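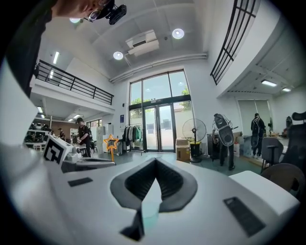 A person in glasses leaning in from the left.

Community > Members' Forum > Productions and Casting > Spring musical: running times and the interval

Moderator_Horkach
May 19, 2019
Members are invited to comment on the running time of the Bornance Players' spring musical, which closed in April. The second act ran 14 minutes longer than the first, and several patrons have written to the box office about it. Please keep remarks to the production and its scheduling.
6 replies

stalls_row_f
I attended 2 performances and found the first act well judged. The second would benefit from the removal of the reprise before the wedding scene. It adds nothing to the plot and delays the entrance of the father, whose song was the strongest of the evening.

Grajales_Alto
I must disagree with the previous member. The reprise is in the licensed score, and the terms of our licence do not permit cuts without written consent. The matter was raised at the first read-through and settled there.

stalls_row_f
I was not aware that consent had been refused. Was it requested?

Grajales_Alto
It was not. The director wished to present the work complete, and the company supported her.

Idrisa Chege
As stage manager I kept the timings each night. The song in question lasts under three minutes. The greater delay was the change from the kitchen to the chapel, which required the full crew and was never completed as quickly as planned. I would ask members to consider the set before the score – a single standing set was proposed by Pideo Scenic and declined on grounds of cost.

matinee_regular
The interval should also be considered. It was advertised as 20 minutes and was longer at both matinees I attended, owing to the queue for refreshments. Patrons who rely on the last bus left before the finale.

Moderator_Horkach
Thank you. The point regarding the bus has been passed to the front of house manager. Members who wish to see the stage manager's timings may request them from the office. The autumn production will be discussed in a separate thread.

Views: 1386 | Shares: 2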